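Notes for the Drustora talk — Tuesday, July 29, 2025

Wait for people to sit down. Water. Clicker in the left hand this time.

Okay, so hi everybody! I'm going to talk about moving house with a sourdough starter, and what it taught me about labeling food (bear with me, it gets there). Show of hands: who has a jar in the fridge right now with no date on it? Let them laugh. I had 17 of those when I packed up my kitchen in Vurkonberg.

So my first try at fixing this was fancy. I bought the Zarnik label printer, I made a color code, I had a whole chart taped up inside the cabinet door. It lasted 2 weeks. The printer lived in a drawer in the other room, and when you've got soup all over your hands you are not walking to the other room.

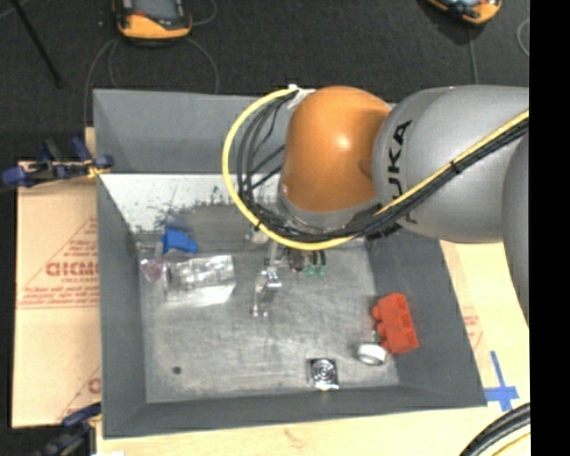 What stuck was masking tape and a marker hanging on a string from the fridge handle. Ugly! My family made fun of it. But I write the date and what's in there, and I do it before the lid goes on. Slow down here, people like to write this down.

Next slide, the freezer. Flat bags, standing up like records in a crate, oldest in front. I started this in June and I've already stopped buying peas I own. Tell the chili story if there's time — skip it if we started late.

Somebody will ask about the Chow containers. I like them, the lids are good, but tape peels off them once they frost over, so write on a rubber band tag and loop it around.

Homework for everyone: pick one shelf tonight. Just one. Pull it all out, tape and date whatever you're keeping, put it back.

Then questions. Repeat each one into the mic, the back row couldn't hear last time. Tape rolls are on the table by the door, take one on your way out.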